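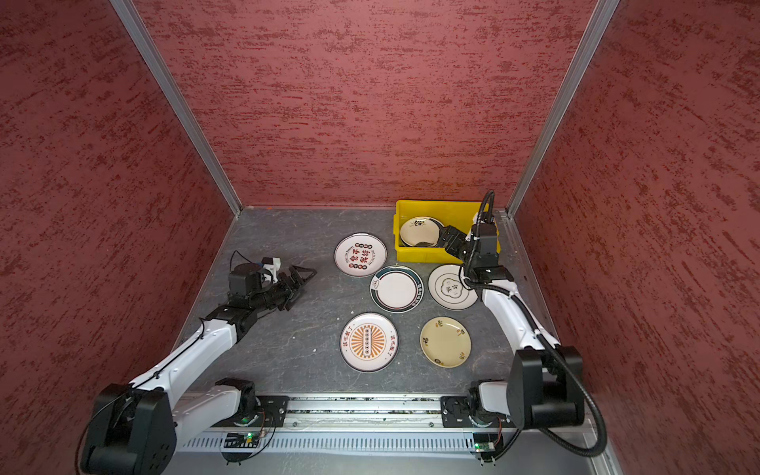 Ya-wen Chu wrote to me in June that her long putts always stop short on the first holes and then run too far on the later ones, and she wanted to know if she should buy a heavier putter. My answer was to keep the putter and to practice the distance first. I promised to write down how I do it on the practice green at Bevanby.

Filed under: Short Game, Putting, Practice at Home and on the Course

What you need

Take eight balls of the same model, four tees and your usual putter. Old range balls come off the face differently, so please leave them in the bucket. Come before 9 in the morning if your club allows it, when the green is quiet and you do not disturb other players.

Step 1. Find a flat part of the green

Walk slowly over the green and feel the slope with your feet. The eyes make mistakes, especially when there are trees or a hill behind. Roll one ball in one direction and then back again. If both rolls finish at a similar distance, the place is flat enough.

Step 2. Place the tees

Put the first tee where you will stand. The second goes 10 feet away, the third 20 feet and the last 42 feet. The last number looks strange, but it is the longest straight line I can get at Bevanby without going into the fringe. On the big green at Trasudholm you can go longer, if you like.

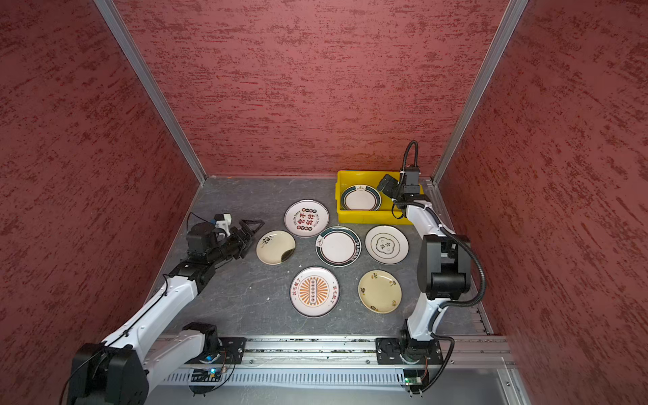
Round ceramic plates on the gray floor, with a yellow bin near the back right.

Step 3. Putt to the tee and look at the tee

Make two practice swings while you look at the target. Then look at the ball and putt without waiting. When I wait too long I forget the feeling of the swing, and the ball stops almost halfway. Send two balls to each tee, starting with the near one, and use the remaining two again for the longest distance.

Do not try to hit the tee itself. You want the ball to stop beside it or a little past it, inside the length of your putter.

Step 4. Change the order

Now go from the far tee to the near tee, and after this mix them. Most players find the short putt after the long one the most difficult, and their hands are still too strong. Funmilayo Yusuf counts "one, two" in her head for every putt, also for the long ones, and makes only the swing longer. I have copied this from her and it helps me a lot.
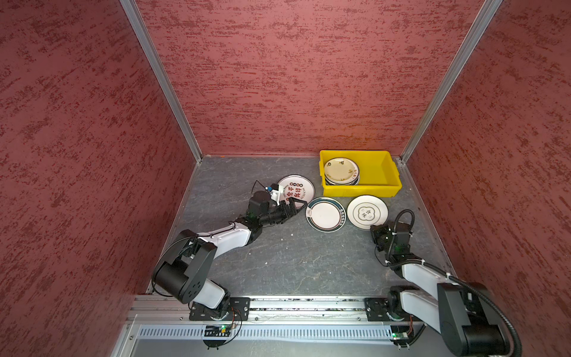 Step 5. Finish with one ball

Put away the other balls and play only one, from different places, until it is in the hole. Mark it, clean it and walk around the line the same way you do on the course. Ten minutes are enough. If you are tired, stop earlier, since a tired stroke teaches wrong things.

On a wet morning the green is slower, so repeat step 2 with a new feeling before you go to the first tee.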